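OK so the junk drawer thread. I finally started on Thursday and I have feelings

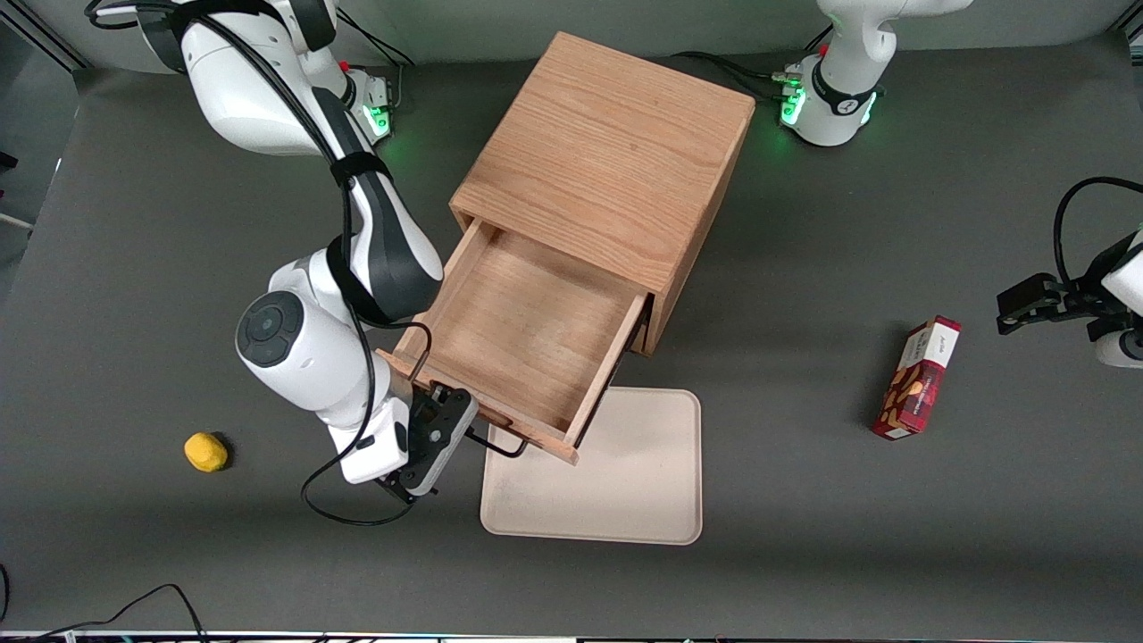
empty drawer, light oak. goals!!

1/ My kitchen drawer has held 40 soy sauce packets since we lived on Brakova Street. I moved them. In a box. Twice.

2/ Found the manual for a Griron toaster I gave away years ago (kept it "just in case," in case of what??)

3/ Keys. So many keys. One has a Cudberg tag on it and I have never owned a Cudberg anything

4/ My rule now is if I can't say what it opens, it goes. Batteries get their own little jar and tape stays because I will always need tape

5/ Anyway it closes now without me using my hip. Bathroom cabinet in August, maybe. Send snacks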